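Buscamos participantes para el taller de otoño de colchas y retales

Hola a todas y a todos, los de siempre y los que todavía no conocemos. En noviembre volvemos a abrir el taller de patchwork de Bitilstead y, como cada otoño, nos hace mucha ilusión juntar alrededor de las mesas a gente que cose desde niña con gente que no ha enhebrado una aguja en su vida (de verdad, no pasa nada, se aprende enseguida y siempre hay alguien al lado que echa una mano).

Este año queremos terminar entre todos una colcha grande para la sala de lectura de Wuseck, que es fría como ella sola en cuanto se va el sol. La coordina Snædís Arnardóttir, que ya llevó el taller de primavera y que viene con el patrón dibujado y con muchísimas ganas. El diseño lleva 1640 piezas, casi todas cuadradas, en tonos tierra con toques de rojo y de azul. Suena a una barbaridad, lo sabemos, pero con buena compañía y una tetera cerca cunde más de lo que parece.

Nos vemos los miércoles a las 6 de la tarde, en sesiones de dos horas, durante cuatro semanas. Si algún día llegas tarde porque sales de trabajar o tienes que dejar a los niños, entra sin apuro y siéntate donde veas hueco.

No pedimos experiencia. Sí pedimos un poco de constancia, porque cada persona se lleva a casa su bloque y lo trae cosido a la semana siguiente, y cuando falta uno se nota al unir las filas. Las telas, el hilo y la guata los ponemos nosotros. Si tienes tijeras buenas, de esas que guardas para que nadie corte papel con ellas, tráelas, que se agradecen. Quien tenga máquina de coser y pueda cargar con ella, que nos lo diga al apuntarse y le reservamos sitio junto a un enchufe.

Papel marrón, cuadrícula azul y notas de rojo: 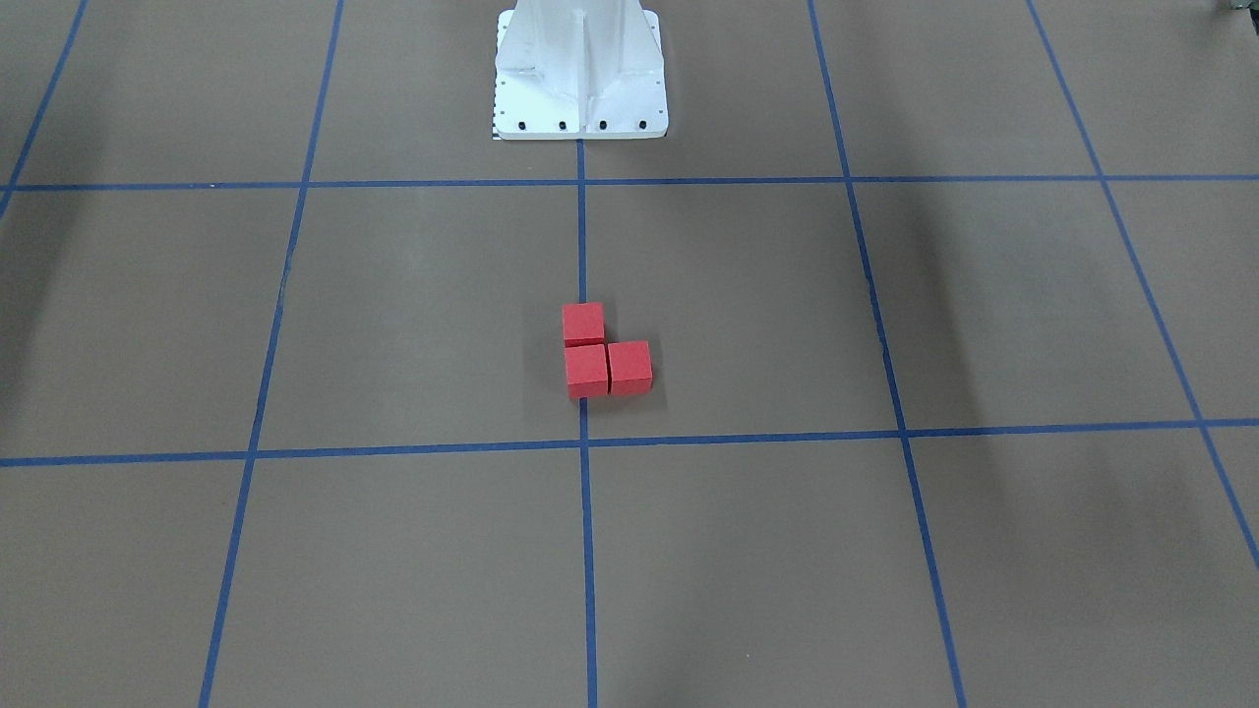
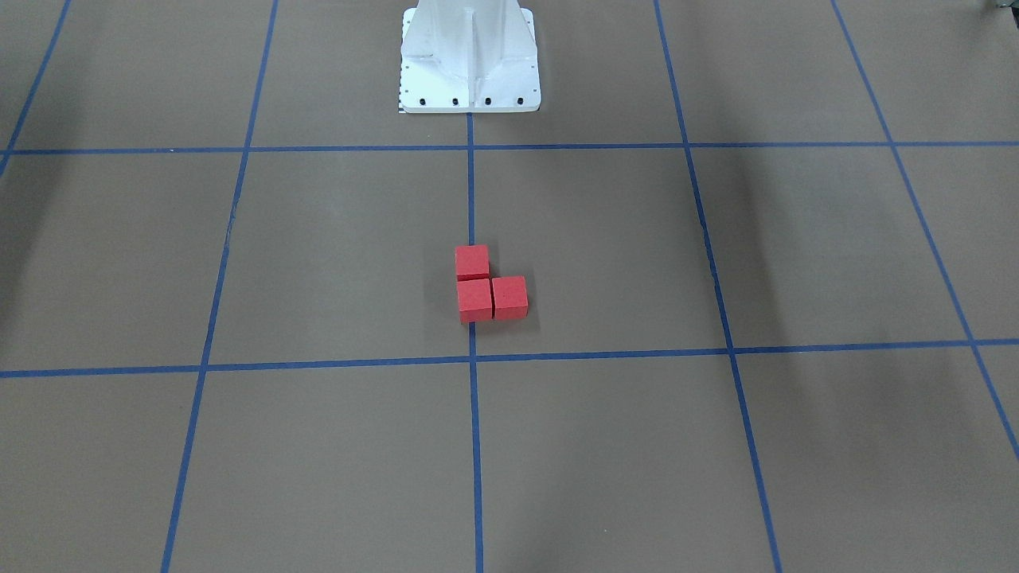
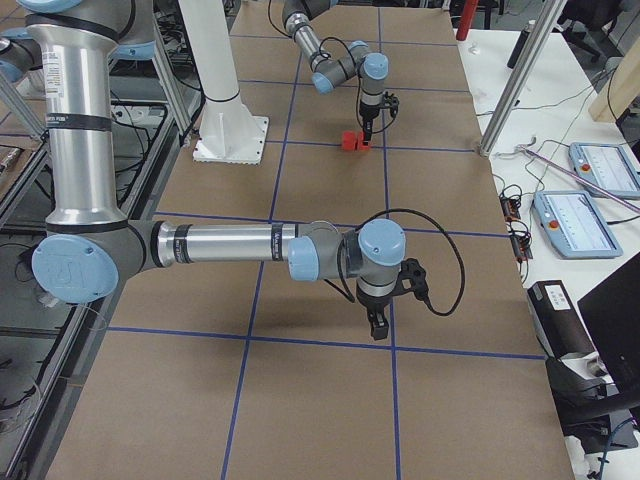
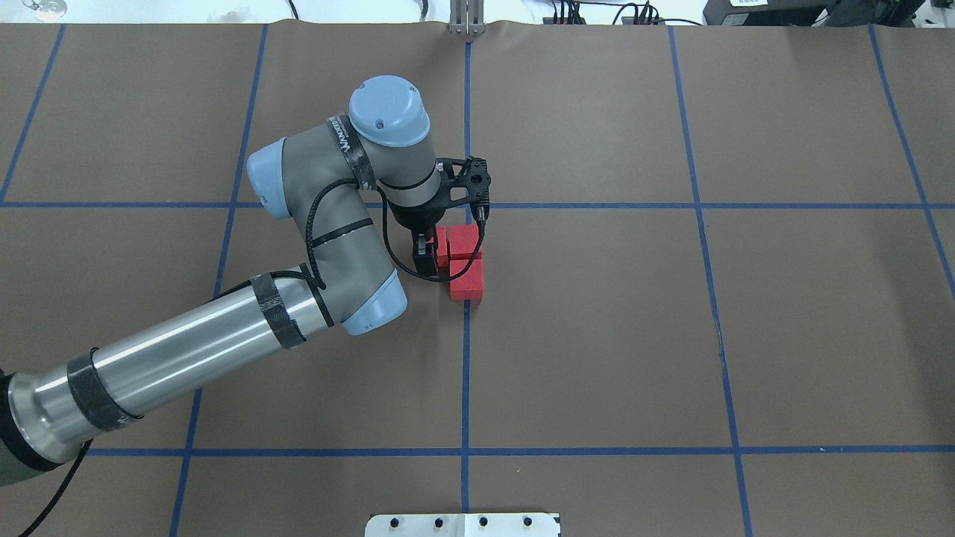 También nos vendrían muy bien retales de algodón, sobre todo lisos o de dibujo menudo. Lavados y sin planchar nos valen perfectamente. Camisas viejas, sábanas, aquel vestido que ya no te pones y te da pena tirar: todo eso tiene sitio en la colcha, y a Snædís le encanta que le cuenten de dónde viene cada tela.

La participación es gratuita y está abierta a cualquier persona adulta. Los menores pueden venir acompañados, siempre que les apetezca coser y no los traigan a rastras. Para apuntarte, deja tu nombre y un teléfono en la mercería Jang o pásate directamente el primer miércoles un ratito antes de empezar. Cuéntanos también si coses a mano o a máquina y si prefieres cortar, hilvanar o acolchar, y así vamos preparando los grupos.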